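Home Explore Notifications Messages Lists Profile

Thread on the Zelta Road burial ground and why the argument over it has got so bad. I have lived in Brusard most of my life and went to all the public meetings on this. It will be long.

The plan first. The council owns a field next to the existing cemetery on Zelta Road. It wants to lay part of it out for Muslim burials, with the graves lined up to face Mecca. The rest stays as general ground for anyone.

At present Muslim families here bury their dead in Lyons. They want burial to happen quickly, often within a day, and Lyons gives its own residents the first slots. People from Brusard wait, and they pay the outsider rate on top.

The application went in during September. It got 93 written objections. I read them all on the council site, where they are still up if you want to check me.

Most of the objections are about parking and drainage. Those are fair questions. The lane is narrow and the bottom of the field floods in winter. The drainage report is thin and should be done again.

A smaller group say things like "this is how it starts". They don't say what "it" is. A few say they don't want their parents lying near Muslims. Those should be called what they are.
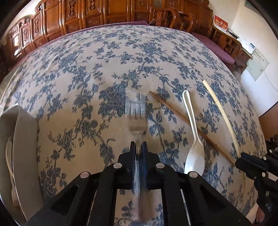

The two sides used to talk. For several years the parish and the mosque held a shared supper every other month in the Matico rooms, and people from the Buddhist group came along too. There were no speeches. You got a chair, a fork and a corner of tablecloth with navy blue flowers on it, and you talked to whoever was beside you. School places and bus times, mostly. The suppers stopped when the rent went up, and nothing took their place.

I'm not saying supper would have fixed this. Some of the people who wrote the worst objections came to those evenings. But they would have had to say it to someone's face.

Then came the leaflets. 1000 of them went through doors on the north side. They said the whole cemetery would be "handed over" and that existing graves would be moved.

Both claims are false. The old cemetery is not in the application at all. It's outside the red line on the plan, page two. No grave is to be moved and none could be without a separate licence.

The leaflet had no name or address on it. I've heard three different guesses about who printed it and I won't repeat any of them here.

The council took nine days to put out a correction. By then it had been read aloud on local radio as if it was a fair summary. I think that delay did more damage than the leaflet.

The meeting after that had 70 people in the room and more outside. The chair let it run for two hours. A woman who had buried her son in Lyons tried to explain what the drive is like and was shouted over. That was the low point for me.

To be fair, several of the people who object to the site told the shouters to sit down. The local paper left that out.

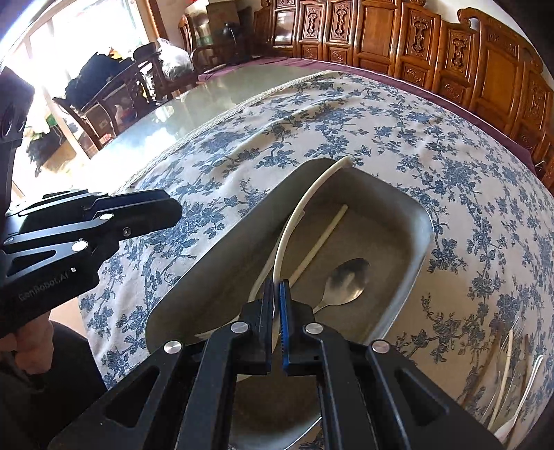 One reply to this thread says I am being too soft on the council, and that if the drainage work had been done properly before the plans went up there would have been nothing respectable for the nastier objections to hide behind. The same person says the mosque asked for a new survey back in the spring and got no answer.

I didn't know about the survey request. If it's right it matters, and I've asked the planning office for the letter. I'll add the answer here when I get it.

On the "special treatment" point, which keeps coming up. The old cemetery already has a Catholic part and a small Quaker part. Both were set aside by the council of the day. There was a row about the Catholic one as well - it's in the library's bound newspapers, and some of the wording is very close to what we are hearing now.

What I'd like to see: a new drainage report, a proper passing place on the lane, and a plain map sent to every house that got the leaflet. Then a vote on the plan as it stands.

The next meeting is at 7 pm in the school hall, as the Matico rooms are too small. If you want to speak you have to give your name at the door before it starts. You don't need to live in the ward.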